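Home Products Service Newsroom Contact

Newsroom
January
By Verna Nguyen-Tran, Clanex
Reading time: 2 min

Clanex opens orders for Vik gripper service in Australia

Clanex has opened orders for Vik, a finger replacement and wrist camera set-up service for two-finger electric grippers. The service is aimed at laboratories, training organisations and small manufacturers that run a single arm across several jobs and change finger coverings often.

Vik is sold as a kit with an optional site visit. The kit contains two finger cores, a mounting block, a wrist camera bracket, a coiled cable and a printed alignment card. Customers may fit their own covering material over the cores or order pre-wrapped fingers from the Clanex workshop in Skastow. Both versions use the same bolt pattern.

The bracket holds the camera close to the gripper base so that the fingertips stay in view through the full stroke. Operators can check fingertip contact and the state of the wrapping from the live feed between runs, without moving the arm to a service position. Shiny surfaces such as appliance panels and polished tile are treated as a separate case during set-up, with exposure set by hand on site. 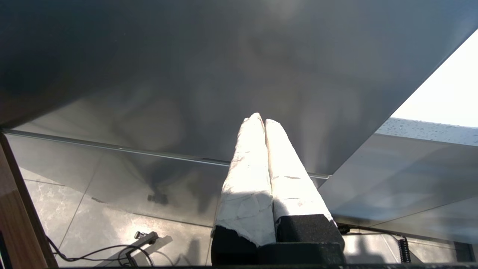
Wrapping and wear

White wrapped fingers are the usual choice for work near glossy panels, where a dark fingertip can be hard to separate from its own reflection. Creasing in the wrap is expected and is not a fault under the service terms. Frayed edges should be trimmed at each inspection, and a wrap that has lifted at the tip should be replaced.

Clanex recommends inspection every 800 cycles and replacement of the wrap at 3000 cycles. Finger cores are reusable. A core should be retired if the tips no longer meet when the gripper is closed with no load.

"Most of the calls we take are about fingers and cables, and very few are about the arm," said Lizelle Potgieter, service manager at Clanex. "We wrote the inspection sheet around those two items and kept it to one page."

Cable routing is checked at every site visit. The coiled section is intended to take up wrist rotation – straight runs should be clipped clear of the base before the arm is powered.

Availability

The first production run is limited to 200 kits. Orders are dispatched from Skastow, and site visits can be booked in metropolitan areas. Regional customers are offered set-up by video call. A heavier version for wide-stroke grippers, named Bruketby, is in bench testing and has no release date.

Enquiries should be directed to Verna Nguyen-Tran through the Clanex newsroom.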